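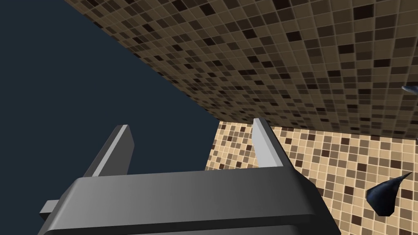
**Tănase Street Allotment Society, June meeting**

Chair: Wilma Guthrie. Minutes: Petrică Jitaru, again.

Opened at 7:12 p.m., the key having been in Wilma's other coat.

**1. Last minutes.** Approved after the word "shouting" was changed to "discussion."

**2. Water.** The meter reads 1306. Two members said this was high. Neither could say what it read before. Petrică to find the old bills.

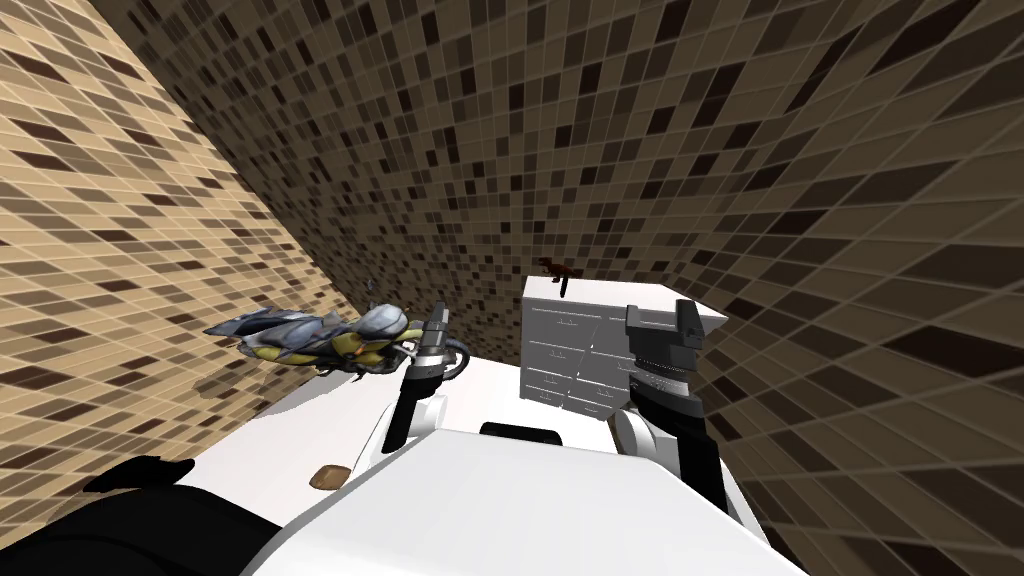

**3. Compost.** The Tuvon delivery was left across the gate of plot 12, whose tenant has been climbing over it with what the chair called good grace and the tenant called a bad knee. To be moved Saturday, 9 a.m. Bring a shovel. Last year five people brought cake.

**4. Slugs.** Forty minutes. No decision.

**5. Seed order.** Clusora has dropped the yellow beans. Stisavar still lists them but wants a minimum order of about two hundred packets. Wilma thought we might grow something else. This was taken badly. Held over.

**6. Any other business.** The wheelbarrow is still missing. Whoever has it is asked to put it back by the shed after dark, and no more will be said, except by Wilma.

Closed 9:05 p.m.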